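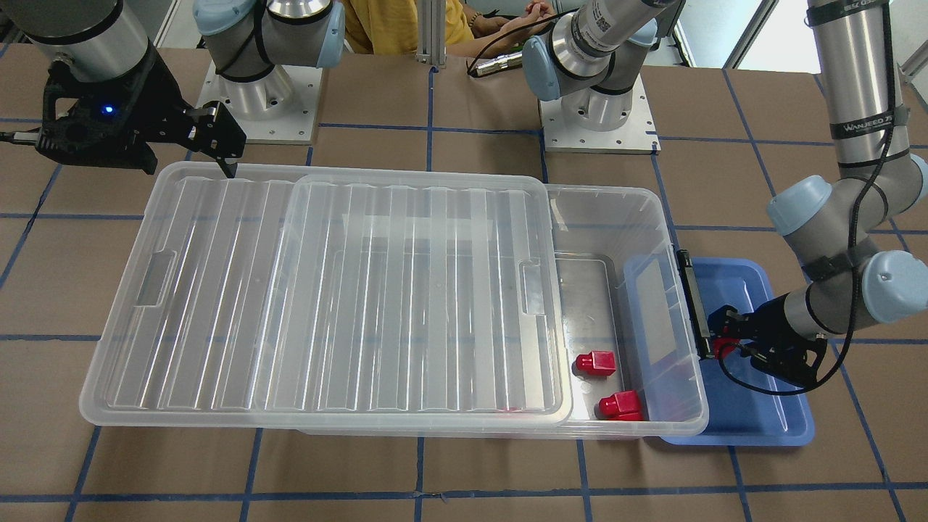 Dallonton runs out of lids again

Shoppers in Dallonton who bought a storage box in the January sales are being asked, once more, to be patient about the lid.

Clivex, which sells its boxes and lids separately on the grounds that customers like choice, has confirmed that its Fodness Road shop has 600 large boxes in the stockroom and eight lids to go with them. A further delivery was promised for March. It came, and was boxes.

The trouble began when the firm changed the shape of its rim, a move it described in the spring leaflet as "a fresh look at closing". Older lids fit the new boxes if pressed down firmly at one end, at which point they come up at the other. Customers who complained were offered 10 per cent off a second box.
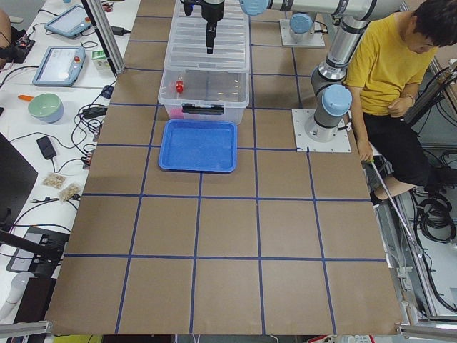 The town has adapted in its own way. A swap table has appeared outside the Jacobs hardware shop, where spare lids may be left and matching ones taken. By late morning it generally holds a cake tin, two jar tops and a note asking for the return of a casserole dish. Jacobs, meanwhile, has started stocking elastic straps beside the till and reports a very good quarter.

There is also a feeling locally that the lids were never missing. A letter in the parish newsletter suggests that every household in Dallonton already owns at least four, kept in a cupboard nobody opens for fear of what will slide out. The writer proposes an amnesty.
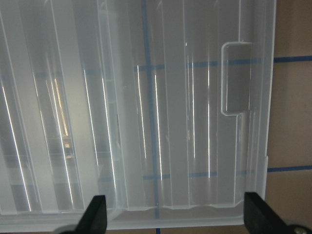

Photo: Clivex

Clivex says the shortage will be over by May and has thanked customers for their good humour, some of which was put to it in capital letters. Anyone wanting a lid can join the waiting list at the service desk, which had 100 names on it when the sheet ran out. A new sheet is on order.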